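Section 6. Setting up your first recorded walk

Before you start, the Mosik pedometer must be charged and clipped to the belt, on the side of your stronger leg. Charging takes almost 2 hours from empty. Please do not wear it in a back pocket, the steps will be counted wrong.

For the first walk we recommend an easy route with a firm surface, for example a footbridge with a handrail.
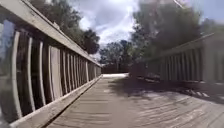
Text: Gizella Csizmadia. Checked by Dorian Hoarau. Revised in September.

6.1 Measuring your step length

1. Choose a straight part of the route and mark a starting point.
2. Press and hold the round button until the display shows STEP.
3. Walk 300 feet at your usual speed. Do not try to walk nicely for the device.
4. Stop and press the button one time. The display shows the number of steps.
5. Press again to save. If you made a mistake, wait until the display goes dark and begin from step 2.

Note: Step length is different on boards and on gravel. If you walk often on both, save two profiles — A for hard ground and B for loose ground. 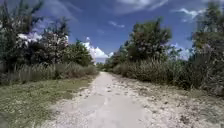 Unpaved path, suitable for profile B.

6.2 Recording the walk

1. Select the profile with a short press.
2. Hold the button until you hear one beep. The counter returns to zero.
3. Walk. You can pause the recording with a double press, and continue it in the same way.
4. At the end, hold the button again until two beeps.

The memory keeps 1,183 walks. After this the oldest one is erased without a warning, so copy your walks to the computer from time to time (see Section 9).

Caution: Do not read the display while you are walking. Stop first, and stand where other people can pass.

Caution: The clip can open if you sit down in a car with the device on. Take it off before.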